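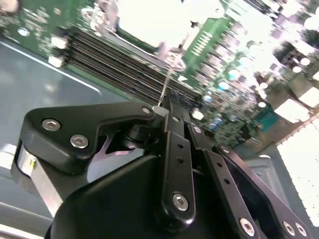
Section 3: Fitting the processor

I've done this job more times than I'd like to admit (mostly on old office towers that people were about to bin), and it's far less scary than it looks. Give yourself a clear half hour and a decent lamp. If you skipped Section 2, go back and unplug the mains lead first, please!

1. Lay the tower flat on its side with the open side facing up. I used to do this with the case standing, and Inger Ladefoged still teases me about the processor I dropped.

2. Touch a bit of bare metal on the case before you pick anything up. Do it again if you wander off to make tea.

3. Push any loose cables back towards the drives. Power leads love to spring across the board just as you're lining things up, so I tuck mine down and hold them with a bit of masking tape.

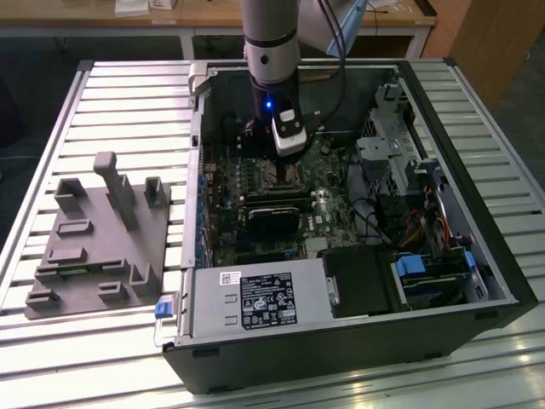 4. Open the socket. On most boards there's a little lever that you press down, ease sideways and lift, and then the metal cover swings up. Have a good look inside with a torch. If you see fluff, a few puffs from a rubber blower will shift it.

Caution: don't poke about in the socket with anything, not even a cotton bud. I wrote one board off that way.

5. Pick the processor up by its edges, metal lid facing you, and keep your fingers off the gold contacts. Find the small corner mark and match it to the one on the socket.
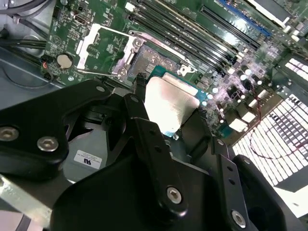
Take your time over this bit, and bring it down as level as you can. It should drop in under its own weight. If it rocks or sits proud on one side, lift it straight out and check the corners again – never press it!

6. Close the cover and bring the lever back down. It'll feel stiffer than you expect, and on some boards it creaks a bit, which made me jump the first time.

Note: leave the cooler off for now, that's Section 4. While you've got the room, have a look at the memory and the coin-cell battery.
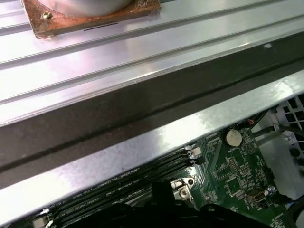
I swap the battery on any machine that keeps losing its clock, as it's a cheap fix and you're in there already. Slide it out sideways from its holder and put the new one in the same way up. Memory sticks can stay where they are unless one's come loose, in which case push it home until the clips click.

Last updated: May

Print this page
E-mail this page

Related items
Section 2: Opening the case
Section 4: Paste and cooler
Section 5: First switch-on
Mattes Harms on quiet fans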